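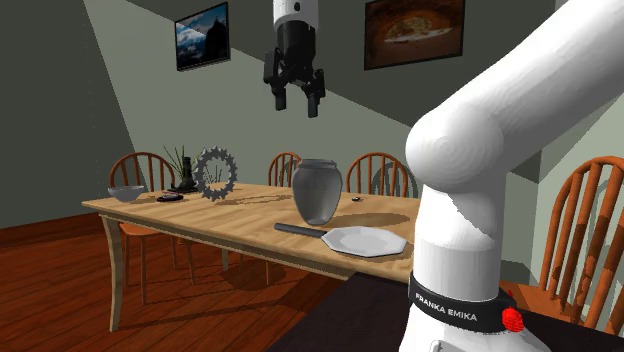

Skitden Help > Robots and automation > Gathering training data

Simulated demos: policy only works when the plate is near where it was in most of my recordings. Record more, or record differently?

Posted by lowtide_bench
2025-01-22

I'm collecting demonstrations in simulation for a tabletop task with a Franka arm and a two-finger gripper. The room is one of the dining rooms that come with Plirkance. There is a long wooden table with a bowl, a vase, a white plate and some clutter, chairs round it, and sun coming in at an angle. The task is to pick up the plate by its rim and set it down next to the bowl. The instruction text is the same every time.

I drive the arm with a hand controller. Each go is saved as one episode: two camera views, joint positions, gripper opening and the commands I sent. So far I have 1688 episodes. After throwing out the drops, the ones where I knocked the vase and the ones where I ran out of time, there are 1064 left. I train on those with the standard imitation script in Plusteck, nothing changed apart from the batch size.

When I test with the plate close to the arm's base the policy is fine. If I start the plate more than a hand's width towards the middle of the table, the arm goes down in the old place and closes on nothing. Sometimes it carries on and does the whole placing motion with an empty gripper.

I did randomise the plate position, but I've since looked at the settings and the range was small. I had also set the clutter once and left it. The light changes between episodes, so I assumed that would be enough variety.

What I want to know:

Should I keep the 1064 and add to them, or start again with wider ranges?

Is it worth keeping the failed episodes for anything? They are on the disk and I'd rather not delete them yet.

Does the light need to change as much as it does? In some episodes the shadows of the chairs and the vase are very dark and the edges on the wall are hard. I find it difficult to judge the height of the gripper in those, and my driving gets worse.

My time is limited. I can do one long session a week and my wrist gets sore after that.

3 replies

marrowgate

Keep them and add to them. Don't start again.

Your description sounds like a coverage problem. The policy has seen one approach over and over and has learned that the arm goes there. It has had very little reason to look at the plate. Empty placing is the same thing: in your kept set every closing of the gripper is followed by a lift, so that is what it does.

I had this with a mug task last August. What I did, in order:

1. Plotted the start position of the object for every kept episode, seen from above. Mine made a blob in one corner. Yours will too, from what you say about the ranges.

2. Divided the reachable part of the table into 6 areas. No clever method, I just drew lines on the plot. Check first that the arm can get to all of it with the fingers pointing down. At the far end of a long table it may not be able to, and then you are recording strained poses that you don't want copied.

3. Recorded 50 good episodes in each area that was thin. The ones in the crowded area I left alone, but I made the loader pick areas evenly so the blob didn't drown out the rest.

4. Moved the clutter every episode. This matters more than people think with a plate, as the rim you can grasp depends on what is next to it. If a vase or anything long is lying against one side, you have to come in from another side, and those are the episodes your policy is missing. Let the plate turn as well as move. If it isn't perfectly round, its angle changes what the fingers meet.

5. Recorded recoveries. Start the gripper in the wrong place, open, slightly low, or with the plate already nudged, and record from there to a good finish. These are short, so they are easier on the wrist. I did a batch where I closed on nothing on purpose, opened again, moved across and picked the object up. When saving, I cut the deliberate miss off the front and kept only the part from the mistake onwards. If you leave the miss in, you are teaching it to miss.

Hold some starting positions back before you do any of this and don't record there at all. Save the seeds in a file. Otherwise in a month you will have no honest way to tell if it got better.

On the failures, keep them but don't feed them to the imitation script. They are useful later if you want a success checker. Put a reason on each one while you still remember: dropped, knocked, timed out. I didn't, and had to replay the lot.

tinplate22

Lighting: turn it down while you drive and put it back when you render.

Most simulators let you save the states and render the pictures afterwards. Drive with flat light, save, then replay with whatever sun you like. You can get several versions of one episode that way.

Check the depth if you use it. Also white plate on light wood in strong sun can nearly vanish in a small picture, so look at the images at the size the network gets, not full screen.

coldframe_kit

I agree with most of the first reply but not with taking the areas one at a time. If you record a whole area in one go, your driving drifts. You get tired or you find a quicker way to do the approach, and then the style of the motion is tied to the position on the table. Shuffle the areas so each session has some of everything. It is a bit slower to begin with and you stop noticing after the first ten minutes.

A few other points from doing this for a living. We use Kälin hand controllers, but I don't think the make matters.

Pick one way of grasping for each situation and write it down before you start. For a plate against other objects, ours says: take the free side of the rim, go from above, one finger inside and one outside, lift straight up for a short distance before moving sideways. If two people drive, or one person on two different days, they will choose differently without meaning to. The simple imitation methods don't cope well with that. They tend to go between the two choices, and between the two choices there is often no plate.

Trim the pauses. Look at the start of your episodes. If you wait a second or so before moving, and you do it in all of them, the policy learns to sit still and may never leave. We cut everything before the first real movement and keep a few steps after the release. I would do this before recording anything new. It is a ten-line script, and you may find the old set is better than you thought.

Watch where the cameras are when you move the plate. A fixed camera beside the arm's base can have the arm itself in the way for part of the reach. If you can't find the plate in either view at the moment the fingers come down, the policy can't either, and more episodes won't fix that. Move the camera or add one on the wrist. If you do move it, re-render the old episodes from the new position so the set matches. You said you save joint positions. Check that you also save the poses of all the objects at every step, as without those you can't replay properly. Replaying only the commands is risky with contact in it - a small difference at the rim and the plate ends up somewhere else.

About the 1064: how did you decide what was a success? If it was by eye at the end of each go, run a check on the final plate pose. In our sets there are always some marked good where the plate was leaning on something or the fingers were still touching it.

For the sore wrist, lower the controller gain less than you'd think and rest your forearm on the desk. Also stop when the discard rate goes up. We log it, and after a certain point in a session most of what we record gets binned anyway.

Follow-up from lowtide_bench

Thanks all. I made the plot and it is a blob, right next to the base. I am saving object poses, so I can replay and re-render, and I've started that with flat light for driving.

I ran a check on the final pose as suggested. Some of the kept ones had the plate resting on the bowl's rim, so those are out. I also had a still section at the start of nearly every episode, which was me moving my hand from the keyboard to the controller. Trimmed now.

Next session is the thin areas, shuffled, with clutter moving. I've set the held-back positions aside in their own file and will post the test results on those when the new set is trained.

One thing I'm still unsure of is the far end of the table. The arm reaches it only when nearly straight, and I can't keep the fingers pointing down the whole way. I'm leaving it out for now unless someone has a reason not to.

coldframe_kit

Leave it out. Put the limit in the reset settings so the plate never spawns there, and note it with the dataset so whoever tests it knows.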